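**Girix G2 clip-on camera module**
Page last updated 2019-08-25

If you've been following the Girix line for a while, you'll know we took our time over this one. The first clip-on camera was a nice little thing, and plenty of you still write in to say yours is going strong, but it had one lens and it asked a lot of your phone's battery. The G2 has two lenses, its own battery, and a clip that finally fits over most slim cases (we tried it on every case in the Wendell office, including a few that should have been retired long ago).

The wide lens is the one you'll probably leave on all day. The second one is longer and gets you closer to things without that mushy look you get from pinching the screen. You switch between them with the small ridged button on the side, or from the Onyeka app if you'd rather keep your fingers away from the module – your choice is remembered the next time you clip it on.

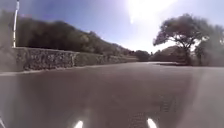 Glare is the thing we get the most mail about, and the G2 comes with a snap-on hood to help with it. The hood is soft, it folds flat, and it lives in the lid of the carrying case when you don't need it. Strong sun on a wide paved road, with pale haze lying over the right side and a rough stone wall running along the left, is the sort of light that makes people give up and put their phones away. Turn on Haze Assist in the app, fit the hood, and take a couple of frames at different settings before you decide which you like. We leave Haze Assist off out of the box, as some folks prefer a softer look and we didn't want to choose for you.

**What you get**

- Girix G2 module with battery fitted
- Snap-on hood
- Carrying case
- Charging cable
- Printed quick guide, in large type by popular request

**The details**

- Lenses: 2
- Resolution: 13 megapixels
- Battery: 750 mAh, rechargeable
- Works with: phones running the current Onyeka app

The battery can be replaced at home with a small screwdriver, and we keep spares in the shop. Please don't throw the old one in the trash – most hardware stores have a bin for them, or you can mail it back to us and we'll take care of it.

Owners of the first Girix can use their old case and cable with the G2, though the old hood won't fit. If you bought from us in February or later, write to the Wendell help desk with your order number and we'll take something off the price.

Available in black or gray. The Gullaris tripod mount is sold separately, order number 364.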